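Equipment > Handling and Picking > Reviews
Last updated: October
Review by Perihan Başaran

Tedine Gripper Control, second release

The Tedine package was assessed over 194 picks of mixed small items from an open bin. Ordinary picks were satisfactory, and set-up from the Barimo manual presented no difficulty.

The release cannot, however, be recommended for unattended use. On two occasions the gripper reported a secure hold when it had closed on nothing, and the arm proceeded to the drop point at full speed. On a third, the protective stop was acknowledged on screen but took effect over 40 seconds later. Barimo has accepted the report - a correction is promised, without a date.

Sites already running the release should keep an operator within reach of the pendant and reduce arm speed near the bin walls. 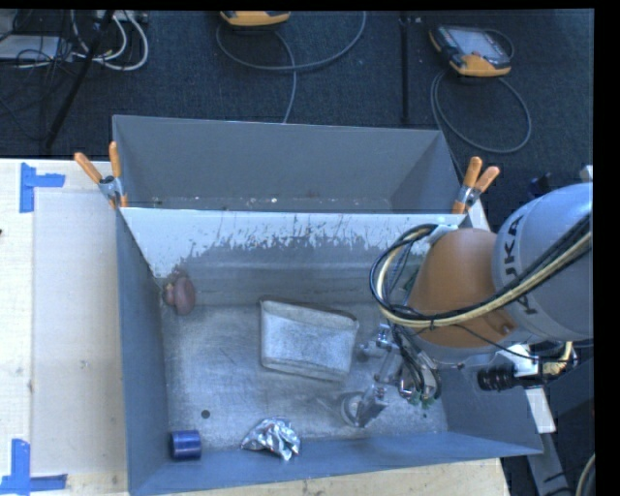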